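温室2号棟 作業ノート(トマト・養液まわり)
2021年9月24日 記:温室チーム
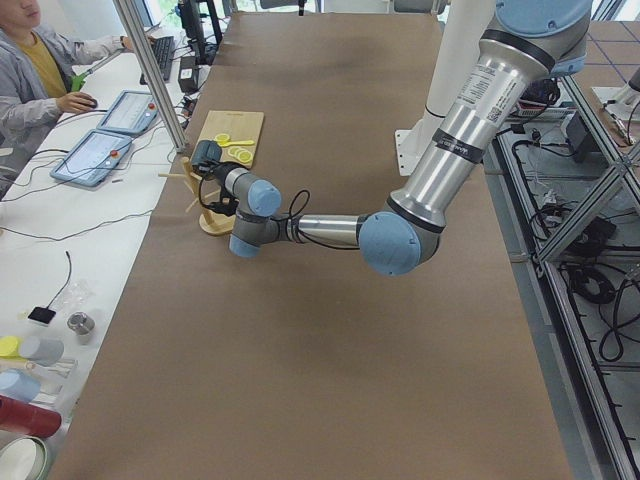

朝いちばんで2号棟の排液を見たら、ECがようやく落ち着いていた。先週ずっと4.2前後をうろうろしていたのが、今朝は3.6。うれしくて、ハウスの入口でひとりで「よし!」と声が出た(Najwaに聞かれていた)。給液のほうは2.8のまま動かしていないので、効いたのは回数の見直しだと思う。1回量を減らして、そのぶん午前の後半に寄せた。排液率は昨日の集計で28%。晴天日にこの数字なら文句なし。

経過をまとめておく。あとでOrlaが報告書を書くときに探さなくて済むように。

1. 給液の組み直し
これまでの設定は日の出1時間後に開始、日没2時間前に終了、間は日射比例。夏はこれでよかったのに、9月に入って朝が冷えるようになってから、最初の3回がほとんど吸われずに下へ抜けていた。で、昼を過ぎると今度は足りない。スラブの重量計のグラフを見ると一目でわかる。午前は平ら、13時あたりから急な下り坂。
開始を日の出2時間後に変更し、最初の2回は間隔を広めにとった。日射の積算しきい値は80 J/cm²に下げて、1回量も少なくしている。細かく何度も、というやり方。月曜から入れて、水曜には重量の波形がきれいな鋸の歯になった。このグラフ、印刷して事務所に貼りたいくらい好きだ。

夜間の水分低下は、前は5%そこそこしかなかったのが、いまは9%近く出ている。根がちゃんと空気を吸えているはず。スラブの端を3か所めくってみたところ、白くて細い根が新しく回っていた。茶色い部分は北側の入口近くに少し残っているだけ。ここは来週また見る。

2. Zornariの制御盤
ソフト更新のあと、日射比例の計算が前日の積算値を引きずる不具合があった。朝6時ちょうどにリセットされるはずが、リセットの前に最初の判定が走ってしまい、まだ暗いのに1回給液が出る。火曜と水曜の2日続けて出た。ログを並べていてCillianが気づいた。わたしは完全に見落としていた。
対処:判定の開始時刻を6時10分にずらした。木曜、今朝と正常。根本の修正ではないので、Mac Giollaの担当窓口にはログを添えて連絡済み。返事はまだ。
覚え書き:設定画面の「保存」を押したあと、必ず一度メニューへ戻ること。戻らないと画面上は変わっているのに本体に反映されない。これで半日つぶした。

3. 台木の比較(列11〜14)
ここがいちばん面白い! 強勢台木の列は茎が太くなりすぎて心配していたのが、給液を直してから花房の位置が目に見えて下がってきた。生長点から開花花房までの距離、先週は19cm、昨日測ったら16cm。わたしとしては15cmに収まれば満足。標準台木の列は13cmで、こちらはやや疲れ気味に見える。葉の色も一段うすい。
Gobnaitは「摘果を1個きつくすれば標準台木でも冬まで持つ」という意見。わたしは強勢台木に賭けたい派。議論が盛り上がって、昼休みがなくなった。結論は出さず、列13だけ4果どりに変えて、ほかは5果のまま続ける。12月の収量まで見てから決める。
測定の注意:距離はかならず午前中に、同じ株で。赤いクリップの株以外は測らないこと。先々週のデータに違う株の値が混じっているようで、つじつまの合わない行がある。そこは集計から外した。

4. CO₂と換気
今週の晴れた午後、天窓を開けた状態で濃度が380ppmまで落ちる時間帯があった。外気より低い。つまり作物が吸うほうが早いわけで、元気な証拠でもあるし、もったいない話でもある。試しに昨日、天窓開度が10%以下のときは667ppmを目標に、それ以上開いたら外気並みを保つだけ、という二段構えにしてみた。半端な目標値はKhaembaさんの表計算から出てきたもので、ガス代と光合成量の曲線が折り合う点だそうだ。端数まで入れる必要はないと思うけれど、せっかくなのでそのまま設定した。
1日だけなので効果は何とも言えない。ガス使用量は前日とほとんど同じ。来週、似た天気の日が2日ほしい。

5. 病害虫
コナジラミは黄色粘着板で横ばい。南側の通路寄りがやや多い。カブリダニの放飼は予定どおり。灰色かびは葉かき跡に2か所、どちらも列3。切り口が長く残っていたので、茎のきわで落とすこと。葉かきは朝のうちに済ませて、午後の乾く時間をとる。夕方にやらない。
うどんこは今のところ出ていない。夜の最低温度を下げる前に、もう一度下葉の裏を見ておきたい。

6. Bamportの新棟の件
Chepkoech Khaembaさんと電話で30分。向こうはガター架台の据え付けが終わり、来週から温湯管の漏れ試験に入るとのこと。こちらの給液データをそのまま初期設定に使いたいと言ってくれたので、喜んで渡す。ただし向こうは培地がロックウールではなくココなので、夜間低下の目安と初期のカルシウムは別に考えないといけない。ココのバッファー処理が出荷前に済んでいるのかどうか、ここを確認してもらう約束をした。済んでいなければ、定植前の1週間の予定がまるごと変わる。
棟の向きがこちらと違うので、朝の立ち上がり方も同じにはならないだろう。開始時刻は日の出基準ではなく積算日射基準のほうがいいかもしれない。と、電話を切ってから思いついた。月曜に伝える。
Cedeckの保温カーテンも現地に届いたらしい。うちの棟より目の詰まったタイプで、結露の落ち方がどう違うか、早く見に行きたくてしかたがない。

7. 細かいこと
・混合タンクBのpHセンサー、校正したらずれが0.3あった。前回の校正日がノートになかったので、今日から必ず書く。
・酸のポンプのチューブが硬くなってきた。予備は棚の2段目。交換は次の停止日に。
・ドリッパーの吐出量チェック、列7で1本だけ極端に少ない。抜いて洗ったら戻った。中に白い析出物。流量が戻っても原因は残っているので、A液とB液の配管の合流点を見る。
・排液の回収槽、フィルターの差圧が上がり気味。逆洗の間隔を短くした。
・脱走マルハナバチ、事務所の窓で1匹。外へ出さず、紙コップで棟に戻した。

来週やること
列13の摘果(Gobnait)
根の再確認、北側入口(わたし)
Zornariの判定時刻、週末のログを確認(Cillian)
CO₂二段設定の継続、晴天日2日ぶんのデータをとる(Najwa Bitar)
Bamportへ給液設定とスラブ重量のグラフを送付、ココの件の返事待ち(Orla Costello)

追記、16時40分。今日の最終給液が終わった時点で排液率27%、EC3.5。下がり続けている! 週末は曇りの予報なので、しきい値はさわらずにこのまま置いておく。土曜の当番はCillian Gilmartin。重量計が朝の値より2kg以上落ちたら電話をください、夜でもかまいません。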